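**Sorting project - which letters count as "green"?**

**gindska_al** wrote:

Ok so our club picked letter sorting for the final project and I've been stuck on it since November. Two arms, three plates, foam letters all over the table, and each letter is supposed to go on the plate closest to its color. We've got 102 tries logged and I'd call maybe 40 of them clean. Arnar Stougaard (our advisor) wants us at five clean ones in a row before we demo it.

My problem is the plates. They're all so pale! Blue is easy enough, a blue E on a light blue plate, fine, everybody agrees. But the olive letter on the pale green plate, is that a match? And what do I do with the yellow D and the orange ones? 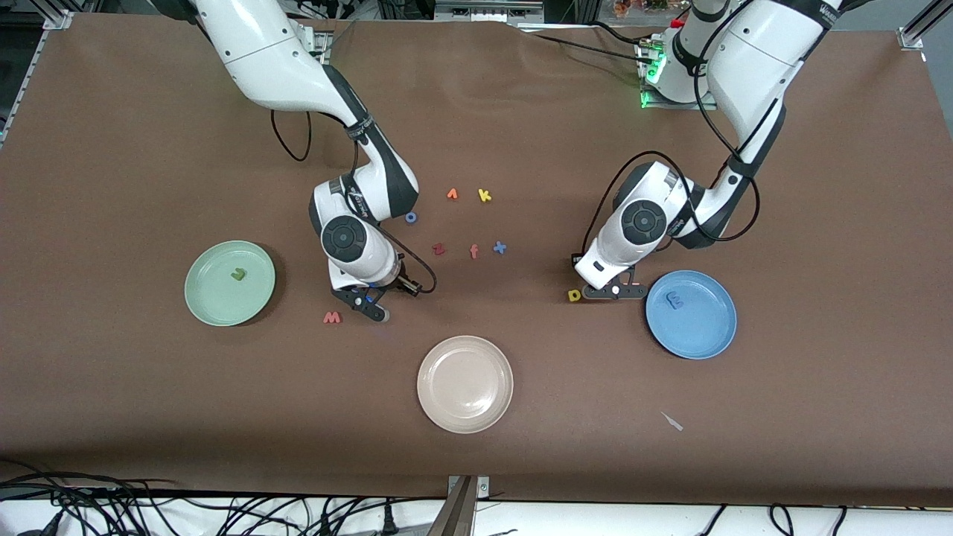 I'm leaning toward sending all the warm colors to the pink plate and calling it a rule. Red M, red z, the orange f, the yellow k, all of it. Thoughts?

**trondside_mo** wrote:

Olive is green. Next question :)

I don't like the warm rule though. Yellow on pink is going to look like a mistake to anyone watching who hasn't read your write-up. I'd take the yellow and orange letters out and run fewer pieces.

**Prantl5** wrote:

Disagree with mo. Leave them in. If you only keep the easy colors you're not showing much, and the judges at ours asked about exactly that. Put the rule on a card next to the table and you're good.

What I'd worry about is who goes first. Do both arms reach for the middle pile at once? We lost a whole week to ours bumping wrists.

**gindska_al** wrote:

They take turns for anything in the middle. Slow, but no bumps so far. Outside the middle each one sticks to its own side.

**hitley_bee** wrote:

Turns is fine for a demo, I wouldn't touch it. Tape down that paper before you do anything else - ours crept a little every run and by the end of the night all our plate spots were off.

**trondside_mo** wrote:

+1 on the tape. Still think yellow on pink looks wrong, but ok, a card would help.

**gindska_al** wrote:

Card it is, and I'll bring tape on Monday. Mo, if a judge complains about the D I'm sending them to you.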